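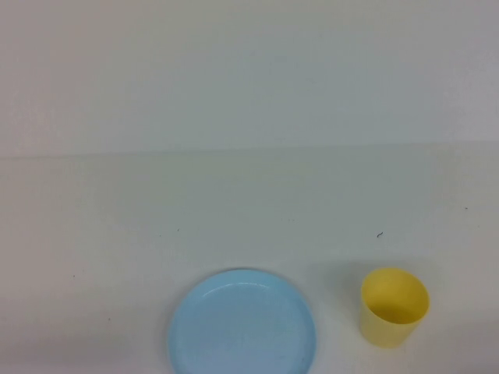
Fig. 1. Light blue plate on the white tabletop.

Tableware working group, Faulkner building
Minutes, October 12, 2018
Chair: Shona Partington

1. Previous minutes
Accepted with one correction. The item code for the small bowl is 262.

2. Plates
The group reviewed the plastic plate with the raised rim. Sarerier has quoted for a second color. Partington asked that pale blue stay the default for the children's set. Agreed. Numodgate to confirm the price per carton of 6 before the order is placed.

3. Cups
Yellow tumbler, item 722. The cup tapers toward the base. It was asked whether the base sits flat inside the plate rim when the two are served together. Base diameter to be added to the item sheet.

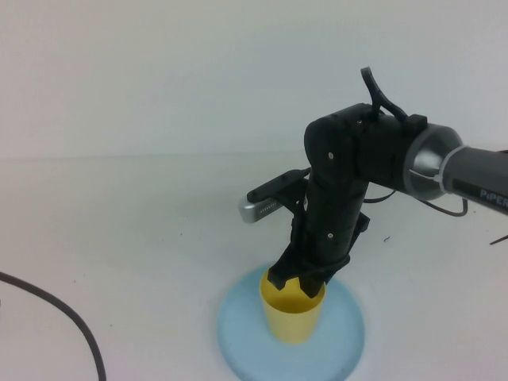 Fig. 2. Yellow cup upright on the light blue disc.

4. Storage
Grinurari shelving is 2 units short. Cups stay in the lower cabinet until the units arrive. Plates to be stacked by color, labels facing out.

5. Open items
Item sheet for 722: Partington.
Carton price: Numodgate.
Shelf delivery date: carried over to the December meeting.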